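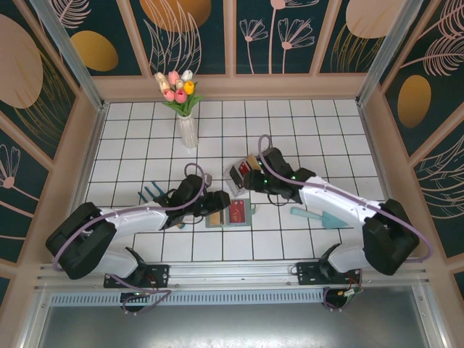
Right, week four. Setting out. If you missed last week (substrates, primers, my long rant about plasterboard) grab the notes from the folder before you read these, because I'm going to assume your wall is flat, sound and primed and I won't be checking!

I'm using my own laundry splashback at Bomthorpe as the worked job again. It's small, it's got one awkward edge, and I made a mess of it the first time, so it's a good one to learn on.

## Before you pick up a tile

Setting out is the bit where you decide where every tile goes before any adhesive is mixed. Most people give it ten minutes. Give it an hour. I've never regretted an hour with a pencil and a level, and I've regretted plenty of mornings with a hammer and a bolster getting tiles back off again.

You need:

- a tape you trust (use the same one for the whole job, they don't all agree)
- a spirit level, the longest that fits
- a pencil, and a sharpener, which everyone forgets
- a straight length of timber for your gauge rod
- a few of the real tiles and the real spacers

Measure the tiles yourself. Don't go off the label, as the size printed on the box is a nominal size and your tile might be a mil or two either side of it. Measure half a dozen from different boxes. If they vary by more than a millimetre, go up a joint width and let the grout soak up the difference.

## The module

The module is one tile plus one joint. My Dudell tiles came in at 77 mm and I used a 3 mm joint, so my module is 80. Everything from here is done in modules. Once you're thinking that way you can more or less forget the tile size until you get to the cuts.

The splashback is 1,360 mm wide. Divide by 80 and you get 17, dead on. I nearly cheered. You will not be this lucky at home, by the way.

A question that comes up every term: 17 tiles only have 16 joints between them, so where does the last 3 mm go? It gets split between the two ends, a mil and a half each, and the ends get silicone and no grout. Internal corners and anywhere tile meets a different material need to move a bit. That gap is a little skinny for silicone, to be fair, and if I did it again I'd trim the two end tiles by a couple of mil to open it up.

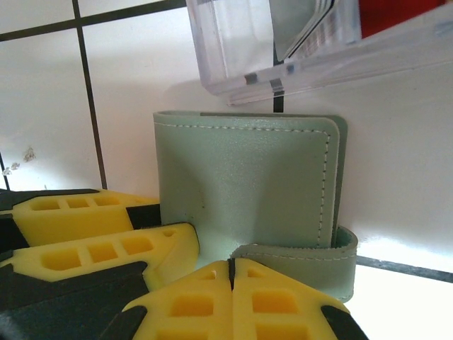
*Page last changed: October*

## Heights, and where to put the ugly row

The height is 1,000 mm, benchtop to the underside of the cupboards. That's 12 and a half modules, so we've got 12 full courses and a half one to hide somewhere.

Your options:

1. **Cut row at the top.** Full tiles sit on the bench where you see them, and the cuts tuck up under the cupboard. This is what I did.
2. **Cut row at the bottom.** Sometimes right if the bench is badly out of level, as each cut can follow the slope.
3. **Split it, top and bottom.** Lovely on paper. With half a module to share it gives you two rows of slivers, so no.

The rule of thumb I was taught by Vinh Quan, when I was sweeping floors for him, is never to finish on anything under a third of a tile. Slivers are hard to cut, they break, and your eye goes straight to them. If the sums give you a sliver, shift the whole layout by half a tile and look again. That nearly always sorts it.

Now, option 1 only works if the bench is level. Mine dropped 4 mm over its length, so I found the lowest point, marked one module up from there plus a silicone gap, and ran a level line right across. A batten goes on that line, you tile upwards from the batten, and the bottom row goes in last with each tile trimmed to suit. It feels backwards. Do it anyway.

## Gauge rod

Take your straight timber and mark every module along it – tile, joint, tile, joint. Hold it against the wall and slide it about. In two minutes you'll see where the cuts land around the tap, the powerpoint and the window reveal, without any arithmetic at all.

Two things on gauge rods. Mark one end START in big letters, as I've seen someone flip theirs halfway through and put every joint out by 3 mm. And make a fresh one for each tile size. Old rods live in the shed and get picked up by mistake.

## How many to buy

Sums for the splashback:

| Item | Working | Tiles |
|---|---|---|
| Full courses | 17 × 12 | 204 |
| Cut course | 17 × 1 | 17 |
| Subtotal | | 221 |
| Wastage | roughly 10 per cent | 23 |
| To buy | | 244 |

I count a whole tile for every cut in the top course. In theory you might get two out of one tile at this size, but the blade eats some and you'll want the factory edge facing down.

Dudell pack theirs in boxes of 288, so one box did it and I had 44 left over if every cut went well, which they didn't. Keep your spares. Batches change and a replacement bought next year won't match. Write the batch number on the lid while you can still read it.

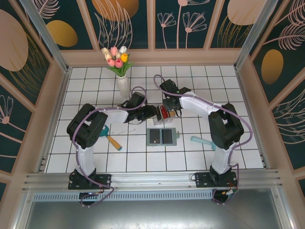 *White square tiles with dark grout lines.*

## Grout colour (quick, we do it properly next week)

Dark grout on a pale tile shows up every joint. That's terrific if your setting out is spot on and pretty cruel if it isn't. Pale on pale is far more forgiving. Make up a sample board with two or three colours and leave it a few days, as wet grout tells you almost nothing about the finished shade. I've got the Baek and Zaruritz colour cards in my bag if you want a look at the break.

## For next week

Pick a real wall at home. Measure it in three places across and three up, and use the smallest figure each way. Choose a tile, work out your module, then draw two layouts on graph paper: one centred on a tile, one centred on a joint. Mark every cut and write its width on it. Bring both, plus your tile count with the wastage shown as its own line.

If the wall has a window, do the window first. Bring a pencil and your gauge rod timber, and wear shoes you don't mind getting grout on.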